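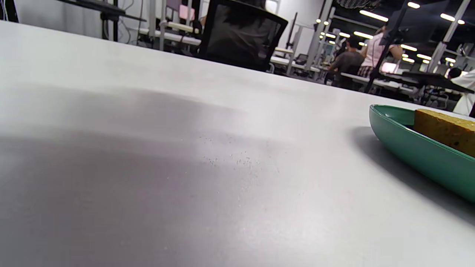

Do crumbs ever really leave a white table?

Home Blog Archive About

2 min read

I'm not convinced. The big white table at Miltgate has a yellow sponge in a green dish, and everyone swears by it. Fine – but look at the specks near the middle. My theory is that a sponge mostly moves crumbs to a new address.

The tip I keep reading is to wipe towards yourself and catch the lot in your other hand. Sounds sensible, though I've tried it at home in Lastovton and found half of it on my socks. A dry brush first, then the sponge, might do better. I'll give it until September before I change my mind about the colour white.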